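ok so I have spent most of March teaching a two-armed robot to fold laundry and I have THOUGHTS. thread!

1/ Quick background: our project is called Drusska. We drive the arms by remote control, somebody does the whole fold by hand through the controls, everything gets recorded, and the policy trains on those recordings. We're at 2,073 good folds as of this morning.

2/ The first thing you learn is that you are terrible at folding. I've folded shirts my whole life and could not have told you which hand moves first. Then you sit down with two grippers and suddenly you have to decide. Left sleeve or right sleeve? Where do you pinch? It took me 30 minutes to get one shirt flat and I was sweating.

3/ By fold 50 something clicks and you stop thinking about joints. You just kind of... reach. I love this part so much. It's like when you first stop looking at the gearshift.

4/ We started on plain dish towels from Hosell, which are stiff and square and basically fold themselves. Great for confidence! Then we moved to T-shirts and all of that confidence left the building. Thin cotton slides, bunches, sticks to itself, and grabs the layer underneath when you only wanted the top one.

5/ The top layer thing is the big one. If you come in steep you get both layers every time. Come in low, almost flat to the table, close slowly, lift a tiny bit, and look before you pull. I started doing the little lift on every grasp and my throwaway rate dropped like crazy.
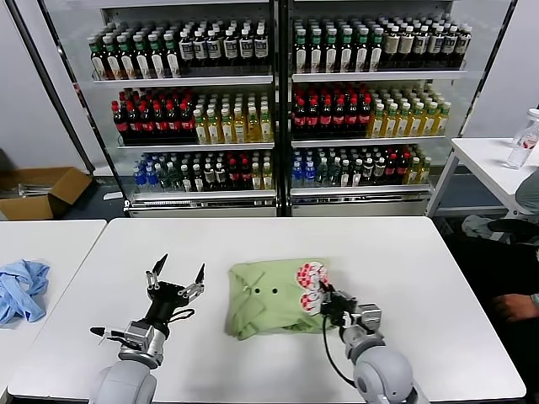 6/ Also, let the idle arm be idle. New operators want to keep both grippers busy (me too, I was the worst) and the recordings come out full of twitchy little moves that mean nothing. The policy learns those twitches! We had a version that waved at the shirt before every fold. Very cute, very useless.

7/ Something I got wrong for two whole weeks: I was deleting every demo with a fumble in it. Missed grasp, delete. Crooked hem, delete. So the robot only ever saw perfect folds, and the first time it missed a grasp it just froze there like it had seen a ghost.

8/ Now if I miss, I keep recording and fix it. Back off, open, come in again, carry on. Those are my favorite demos to watch. The version we trained with them in will go back for a second try at a corner and I yelled out loud the first time.

9/ Someone asked about prints and buttons. Buttons haven't bothered us much. Big thick prints are weird because the fabric is stiffer right there, so it bends next to the print and your fold line wanders. I aim a little past it and that mostly works.

10/ Controls: we tried the Babić handles and the Brokska ones. Babić is lighter and my wrists are happier after a long session. Brokska has a nicer squeeze, you can really feel a half-closed grip. I go back and forth. Currently Babić in the morning and Brokska after lunch lol

11/ Next up is long sleeves, pray for me. If you're doing cloth stuff by teleop I'd love to hear how you handle sleeves that end up trapped under the body, my current move is ugly and takes forever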